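The Purple One

My aunt left me the contents of the linen cupboard in Rindow and nothing else, and I couldn't have been happier! My cousins got the clock and the garden bench and were very kind to me about it. I drove home with the back seat folded flat and the whole car smelling of cedar and old soap.

She had worked for years at the Dramell mill, on the printing floor, and every time they changed a pattern she took an end-piece home. Pillowcases, tea towels, lengths of stuff too narrow for curtains and too nice for dusters. She numbered them all in a little red notebook. The last entry was 1,037. I had always supposed she was exaggerating when she said she owned more than 1,000 pieces of cloth, and she had been underselling it.

I started with the spare room, where there was only the bed with its pink quilted mattress, stripped and waiting. Every piece had to go out flat, be looked at, be matched to its line in the notebook and be folded again. Oh, I loved it. Prillach stripe, faded at the hem. Prillach stripe again, in green. A cotton with sailing boats that I remembered from a picnic when I was six, when somebody dropped a whole trifle on it (the notebook said only "boats, marked").

By teatime I had the landing covered and was stepping over piles to get to the kettle. Then I reached into the bottom of the last bag and my hand met something quite different from the crisp cottons, soft and a bit fuzzy, like the ear of an old toy rabbit. I shook it out in the spare room and laughed out loud.

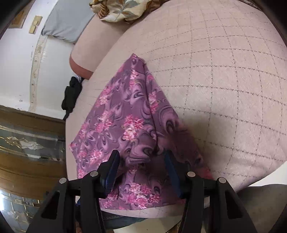
Number 2 in the red notebook: lavender, plum and those glorious pink flowers.

Number 2! She must have been barely twenty. The swirls went round and round each other as if whoever drew them had been told to stop and had gone on anyway, and in among them were clusters of pink and white flowers, as bright as sweets. I held it up to my face. I put it round my shoulders and went to look in the bathroom mirror, and I have to tell you it was magnificent.

The notebook gave it a longer entry than any of the others. "Purple, with flowers. Foreman says nobody will buy it. Mrs Võ and I think he is wrong. We have had a half each."

A half each. I turned the cloth over and ran my thumb along the sides until I found the one that had been cut, a little crooked, and hemmed afterwards with tiny stitches. I had heard of Mrs Võ all my life. She had the house across the yard, and the two of them shared a washing line and a wireless and, for one bad winter, a coat. I had never thought of her as someone with a cupboard of her own.

So I wrote to the old address. I put in the sailing boats, wrapped in tissue, and a page about the notebook, and I asked whether anyone there had ever come across a bit of purple cloth with flowers on it.

It was April before the answer came, a fat brown parcel tied with far too much string. I took it straight upstairs. I had the first half spread ready on the bed before I'd even found the scissors, and my hands were shaking so much that I made a terrible mess of the knots.

The other half was brighter — it had been kept in a drawer, her granddaughter wrote, and only came out for birthdays. I laid the two crooked edges side by side and nudged them together, and a flower that had been missing its left-hand petals got them back.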